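October update on the Zonside arms transfer tracking project

Hi Leire,

You asked for something shorter than the spring report and with fewer tables, so I'm writing this one more or less the way I'd tell it to you over coffee. The spreadsheet is attached separately for anyone who wants it.

The big news first: the database now holds 3,299 records of licensed small arms and vehicle exports, all of them tied to a source document we can put our hands on. When I last wrote we were stuck because half the licensing notices only listed a region, with no country of final delivery. Thongchai cracked most of that by matching notices to parliamentary answers, which sounds dull and is dull, but wow, did it pay off! We can now say which ministry signed for a delivery in most cases, and we can say when a license was suspended on paper and the spare parts kept shipping anyway. That second part is the thing I'm most excited about. Everybody writes about the suspensions, and the maintenance contracts hardly get a mention.

Interviews went slower. Rosalía spoke with former procurement officials on background and got good material on how end-use promises are checked after delivery (short version: by letter, mostly). Two people who had agreed to talk pulled out after the summer reshuffle at their ministry. I don't blame them, and we've left the door open. Ans thinks one of them may come back once the new defense budget has passed, and she's usually right about these things.

The Clerkuvgate office move is done too. We're on the second floor now, the rent is what I told you it would be, and the heating works in every room except mine.
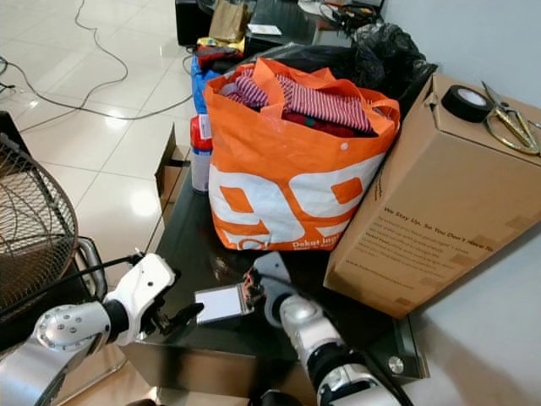 Bags and a box, Clerkuvgate.

On publications, the Gazi briefing went out to legislative staff and got a much warmer reception than I expected. It makes one argument, that freezing headline weapons deliveries does very little if training and repair money keeps flowing, and it makes it in six pages. Cayetano presented it at a closed breakfast session and came home with a stack of business cards and a long list of complaints about our footnotes. Fair enough, some of them were a mess. A corrected version is up.

The Fanel paper, on the other hand, is late. I promised you a full draft by now and what I have is a good first half and a pile of notes. The problem is the section on joint exercises. We had planned to treat them as a kind of aid, with a cost attached, and the two governments involved count them so differently that any total we print would get picked apart in an afternoon. My current plan is to drop the total and tell the story of the exercises one by one. It'll read better anyway (I think, and Ans agrees, Thongchai doesn't).

Money: we're a little under on travel and a little over on translation, and it balances out. I'd like to move what's left of travel into translation for the next period, so please tell me if that needs a formal letter or if your okay by email is enough.

What's next: finish Fanel, clean up the older records from before the licensing rules changed, and run a workshop for local reporters on reading export notices. Nearly 100 have signed up, which is far more than the room holds, so we'll probably split it into a morning and an afternoon. You'd be very welcome at either one. I'll send the agenda once Rosalía has pinned down the speakers.

Call me if anything looks odd in the spreadsheet. Column K is still in draft, so go easy on it.

Ans says hi.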